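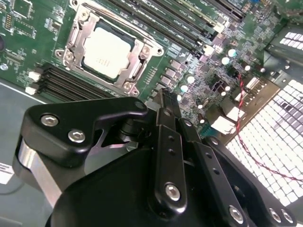

Cherry Mae Rivera
Bench Tips, Genthorpe Repair Shop Pages
27 Apr 2022

I've taken apart a lot of computers, and I thought I was careful about it. Then I spent a season on the Graltmont study, teaching a robot arm to work inside old desktops and servers, and my own bench habits got so much better! A robot won't fill in the gaps for you, so every lazy thing you do with your hands comes back as a failed run. Most of what we learned works fine for people with ordinary fingers, too.

The method first. We broke each job into short moves (lever, frame, part out, part down), ran 116 attempts, and scored every move by itself instead of giving the whole job a pass or fail. Around 80 of those attempts went start to finish with no human help. The scoring by move is what I'd pass along to anyone, because it shows you exactly which step is eating your time.

Lay the tower on its side

Board facing up, open side toward the ceiling. Gravity then holds loose parts where they are, and you can come straight down on a socket or a slot. Keep a holder with raised edges right next to the case so a part has a place to go before you pick it up. Our runs improved the same day we stopped moving the holder from job to job - same spot, same angle, every time. 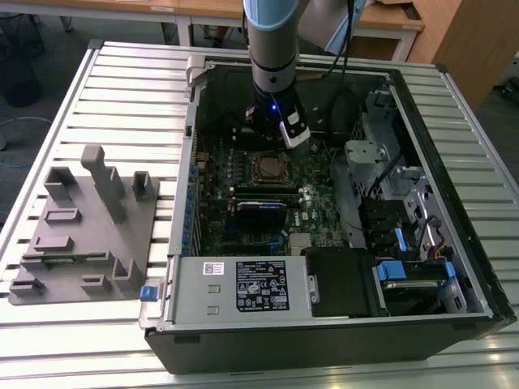

Look from two places

A view from beside the bench tells you where your arm is going. A view from close to the fingertips tells you what they're about to touch. When we trained with only the bench view, lever moves were the worst of the lot; adding the close view fixed more of them than anything else we tried. By hand, that means getting your head down there with a flashlight before you pull.

Read the board before you touch it

Memory slots are often numbered out of order. On one of our boards, the four slots read DIMM2, DIMM4, DIMM1, DIMM3 from the top down, each followed by CPU1. Count from the edge and you'll put a stick in the wrong place. We had the person labeling each run write down the printed name, never "second slot," and the mix-ups in our notes stopped.

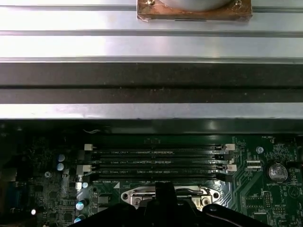 One reader wrote in to ask if all this scoring is overkill for a person fixing a single PC. She tried it on seven machines from a school sale and found she was losing most of her time hunting for screws, with hardly any spent on the boards. She uses a muffin tin now. I love that, and I've stolen it.

Processors: slow at the socket

Fast travel over open space is fine. Close to the socket, we cut the speed way down and left a pause of 2 seconds before each lift. That pause felt silly and it was the best change we made in September. Set the processor down flat and let go all the way before you reach for anything else. If you have a plastic socket cover, keep it close by.
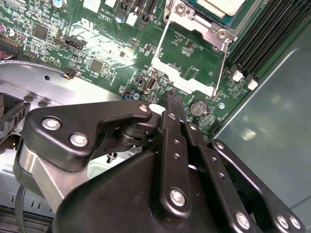 Write down the near misses

A slipped lever that you caught in time still counts. We logged those in their own column, and the Justthorpe group, running the same moves on their arm, found their slips bunched up on the same step as ours. A pencil and an index card taped to the bench will do the job at home. Mine has three columns: move, went fine, almost didn't.

Next time I'll get into ribbon cables, which are still beating us.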